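Workshop and Kitchen Tips: Good Practice for Tabletop Robot Arms

Household Guidance Page, maintained by the Sellelano Home Workshop Program
Text: Aslı Ağca. Technical review: Yogesh Mittal.

Small robot arms are now found on kitchen counters, hobby benches and shared workshop tables. The tips on this page set out the practice that Sellelano asks of its members when an arm is used to pick up, move or put away ordinary household items. They apply to any arm light enough to be lifted by one adult. Larger equipment is covered by the workshop's floor rules and should not be run at home.

Members are expected to read the maker's instructions first. Where those instructions are stricter than this page, the instructions apply.

Preparing the table

Use a table that does not rock. Place a hand on each corner in turn and press down before the arm is clamped. A folded card under one leg is not an acceptable repair, as it works loose when the arm changes direction.

Choose a plain, matte surface where possible. Glossy tops reflect lamps and windows and can mislead a camera. A patterned oilcloth has the same effect and also slides. If the only table available is glossy, fix down a sheet of plain paper with tape on all sides.

Clear away everything that is not part of the task. Cups, phones, keys and loose paper should be moved to another surface before power is switched on. Drinks are not permitted on the working table at any time.

Setting out a tray

Items to be handled should be placed on a tray with a raised rim. The rim keeps round objects from rolling off the table and gives the operator a clear boundary to work to. Colors that contrast with the table are preferred.

Leave open table beside the tray, wide enough for the fingers to come down with nothing between them. The first approach of the day should be made over this open space, at the slowest speed setting, with the jaws wide open.

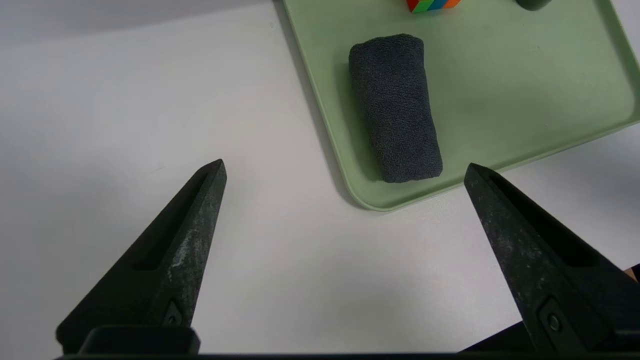

Open jaws over clear table, with the rolled towel on the tray beyond.

The tray may be set at an angle to the table edge. Operators sometimes prefer this, and there is no rule against it, but the tray should stay where it was put for the whole session. If it is moved, the saved positions must be checked again before the next run. Melahat Türkmen, who teaches the Monday class, asks members to mark two corners with low-tack tape so that the tray can be put back after cleaning.

Choosing items

Start with soft goods. A small towel, tightly rolled, is the recommended first item: it gives a little under the fingers, does no damage if dropped, and is easily rolled again. Roll it from the short side and tuck the last fold underneath. Loose ends catch on the fingertips.

Hard items such as puzzle cubes, jar lids and wooden blocks may be added once the towel can be lifted and set down without adjustment. Keep at least a finger's width between neighboring items.

The following are not to be handled by an arm in the home program:

Knives, scissors, peelers and graters.
Glass and thin ceramic ware.
Anything hot, or anything holding liquid.
Batteries outside their device.
Medicines, including closed packets.
Anything alive.

The weight limit for a single item is 200 grams. Weigh the item on a kitchen scale and do not estimate by hand. A towel should be weighed dry and used dry.

Care of the fingers

Gripper fingers pick up lint, crumbs and dust. Wipe both inner faces with a dry cloth before each session. If the fingers have slots or recesses, clear these with a soft brush - an old toothbrush is suitable - and never with a metal pick.

Light scuffing is normal wear. Cracks, chips and bent tips are not, and a finger showing any of these must be replaced before the arm is used again. Replace both fingers together so that they continue to meet evenly.

Check the finger screws every 12 sessions. Turn them by hand with the correct driver until snug. Power drivers strip the mounts. Members using the Brostia finger set should note that spare screws are kept in the second drawer at the workshop desk and must be signed for.

Kitchen use

An arm used near food must have its own tray and its own cloths. These should not be shared with the hobby bench. Wash the tray in warm soapy water, rinse it and let it dry fully before items are set out.

Do not use spray cleaner near the arm. Put a small amount on the cloth, away from the table, and wipe from there. Keep the arm well clear of the sink and the stove. Extension cords may not cross a walking path.

People and pets

One person is the operator and stays within reach of the stop button until power is off. A second person may watch from the other side of the table, outside the reach of the arm. Hands do not enter the tray area while the arm is powered, even when it appears to be resting. Fallen items are picked up after the stop button has been pressed.

Long hair is tied back. Scarves, lanyards and loose cuffs are removed or secured. Children under 12 may watch but may not operate. Cats and dogs are kept in another room with the door closed.

Ending a session

Return the arm to its rest position, open the jaws and switch off at the wall. Remove the items from the tray by hand. Towels used for practice should be shaken outdoors and washed separately from kitchen linen, without fabric softener, which leaves a coating that makes them slip.

Enter the session in the log. A line is enough: the item used, any drops, and anything that sounded or felt different from usual. Duygu Oral reviews the logs at the end of each month and will contact members if a part needs attention.

Questions and spare parts

Questions on clamps and tables should be addressed to Charoen Mahawong at the workshop desk, extension 281. Requests for trays, brushes and finger sets are handled at the same desk until 5 p.m. Borrowed parts are due back by the following Monday.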